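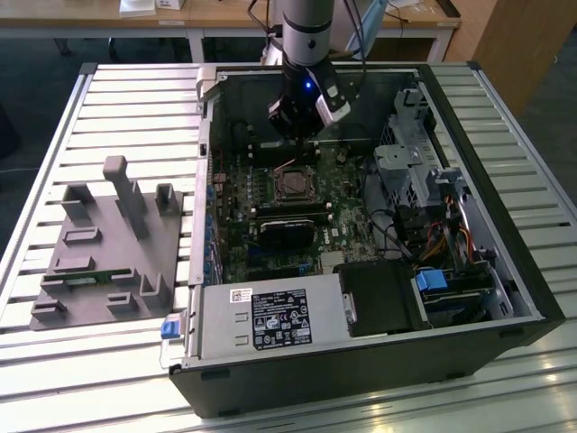
October, 9.40 pm
By Pitard

Finished Limstead last night. Five series of a harbour town where everyone lies about a ferry, and I'd happily take 20 more.

The Bulero trial in series two is still the best hour of it. 19 minutes in one corridor and the loudest thing is a vending machine.

Series three I watched while ironing. It improved the ironing.

Keskin the lawyer gets all the fan love. I'm with the ferry clerk, who has maybe 30 lines and wins every one of them.

My mum has guessed the killer five times. Five different people, one of them a solicitor from another programme.

Starting again from the pilot tomorrow. I own other hobbies, they're in the loft.

209 replies · Contact · © Pitard · Back to top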